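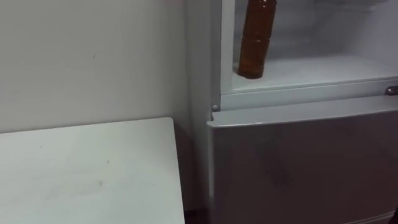

Bottle standing upright near the left side of the upper compartment.

Storing bottled drinks in the upper compartment

These steps apply to two-door units with a separate upper compartment, including the Winovik 230. Check which compartment is the freezer before you start. Full bottles must not be stored below freezing.

1. Clear a surface next to the refrigerator for anything you have to take out.

2. Measure the tallest bottle with its cap on. The Winovik 230 has 400 mm of clearance with the shelf removed. Taller bottles go in the lower compartment.

3. Wipe the inside walls with a dry cloth. If there is frost, switch the unit off and let it melt. Do not scrape it.

4. Tighten the cap and dry the outside of the bottle.

5. Stand the bottle upright, close to a side wall. Leave a small gap at the back so air can move.

6. Close the door and check the seal along all four edges. A strip of paper should grip when pulled.

Do not open the door for longer than needed. If frost returns within a few days, replace the seal (Trorex part 3242) and repeat step 6.

Last revised November 2023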